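The Robot Will See Your Shelves Now
An open day at Anard promised a machine that tidies up. Our reporter brought a stopwatch and some doubts.
By Jaqueline Cuevas
2 Sep 2026

How long does it take to put a cup on a shelf? I do it in two seconds, usually while talking on the phone. At the Anard open day the same job took 40, and people clapped.

I don't blame them. The company had laid out coffee, good pastries and a row of folding chairs, and it is hard to sit that close to a moving arm and feel nothing. When the fingers closed on the cup, the man beside me stopped chewing.

But what were we clapping for? Maksym Dmytriv, who ran the demonstration, told us the system had learned from 1,388 recordings of people doing household chores with a gripper held in the hand. A person picks something up, puts it down, does it again. The recordings go into training, and the arm is supposed to come out knowing what a shelf is for.

I asked how many of those recordings were made in a home that somebody lives in. He said the team was "moving in that direction." I asked again after the coffee break and got a number: 489. The rest came from sets built at the company's own site, with furniture picked out by staff.

That matters more than the clapping. My own shelves hold unpaid bills, a bag of batteries that may or may not be dead, and a bowl my sister made. Would the arm know to leave the bowl alone? Dmytriv said it would depend on the instruction. Most things do.

After lunch we were allowed to try the hand-held tools ourselves. They are bulkier than I expected, and my wrist was sore before I had done anything useful.
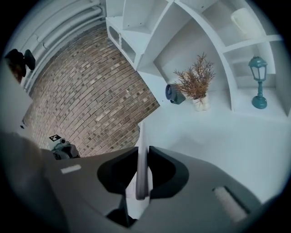

Lina Atallah, who trains the people who make the recordings, was the most convincing person I met all day, mainly by promising the least. She said new recorders move too fast and have to be slowed down, and that a bad habit in the hand ends up as a bad habit in the arm. Could it work in my kitchen by December, as the brochure suggests? She looked at the brochure for a while. "I didn't write that," she said.

The last run of the afternoon was the cup again. The fingers came down a little to the left, stopped, and went back up. Dmytriv restarted it from a laptop — twice — and on the third try the cup went where it was meant to go. There was more clapping, a bit thinner this time. I took a pastry for the train.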